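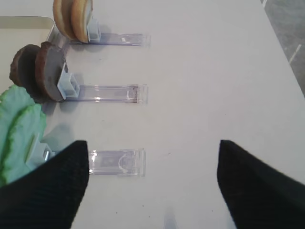 Fig. 1. Buns, patties and lettuce standing on edge, with clear rails to the right.

Unit 4: Setting out the burger counter
Gruvora Food Service Certificate, Sesstead site

This unit covers how the parts of a burger are stored and presented before assembly. We use replica food throughout, so nothing needs chilling and the layout can stay out between sessions. Real stock comes in at Unit 6.

Storing on edge

Flat stacks are common in home kitchens, but they are slow to work from. The top piece has to come off before the one under it can be reached, and soft items stick. A piece stood on its edge can be taken by the rim, between finger and thumb, without touching the broad faces.

The holder we use is the Viklund pattern. It has a clear rail that lies flat on the table and a small bracket that presses against the food. Slide the bracket up until the pieces stand without leaning, then stop. Pushed too hard it will bend a lettuce leaf — the buns and patties are more forgiving. 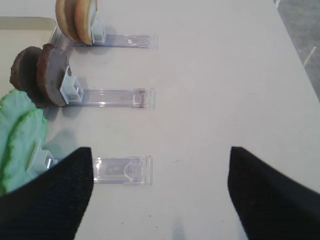
Keep one kind of item to each rail. Mixed rails cause most of the wrong orders in the practical, usually when two items are close in colour. Leave a clear working space to the right of the rails so that your hand can come in from that side.

Wipe the rails down at the end of the session. Sauce marks dry hard on clear plastic and should be removed with warm water and a soft cloth. Scouring pads are not allowed.

Order of assembly

Work from the bottom up: lower bun, lettuce, patty, cheese, tomato, upper bun. Cheese goes on directly after the patty. Some kitchens put the lettuce higher, and you may be asked to compare the two in the written paper.

The assembly tray

The tray sits between the holders and stays empty until an order is called. Build in the middle of it and keep the rim clean. The Gristwood workbook gives further layouts for narrow counters — read these before the practical, which lasts around 3 hours with breaks.
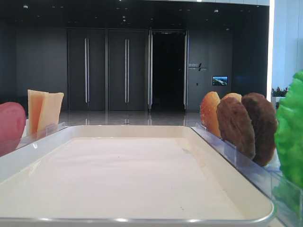 Fig. 2. Assembly tray with replica food standing to either side.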